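In defence of the scruffy spare

I've been looking after the small picking cell at our Warley unit for four years now, and I've got a grumble. We're far too quick to bin things. A gripper starts sounding rough, somebody orders a complete new one from Kostero, the old one goes in the skip and everyone feels they've done proper maintenance. Well, I don't think they have!

Most of the time it's something small inside that wants changing. A little motor, a plug that's worked itself slack, a wire that's been bent once too often. You can swap any of those on a bench with a screwdriver and a cup of tea (kept well back, please). What you need is a clean sheet of white paper under the work, so the tiny screws show up, and a bit of patience. 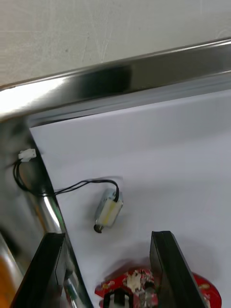 The paper is my one real rule, and I get teased for it. But I once spent most of a February afternoon on my knees looking for a screw the size of a grain of rice, and I'm not doing that again. Change the sheet when it gets grubby, write on it if you like, draw arrows to remind yourself which way round the plug went. Mine usually end up looking like a toddler's treasure map.

I'm fond of hot glue as well, and I know that upsets people. The chap from Nurkis who came to quote us for a service contract pulled a face at it. Fine, it isn't pretty, but it stops a wire wagging about and I can peel it off when I want to get back in. Try that with the posh potting stuff!

Where I will give ground is on records. We write the job number on everything now, and when number 3681 came back to the bench for the second time I could look it up and see I'd done the motor and left the old lead on. My own silly fault. I changed the lead as well and put it in the book.

So before you fill in the order form, give it some 7 minutes on the bench with the cover off. Listen to it, wiggle the plug, turn the shaft by hand with the power off. And keep the old motor in a labelled bag, even if it only gets robbed for its connector.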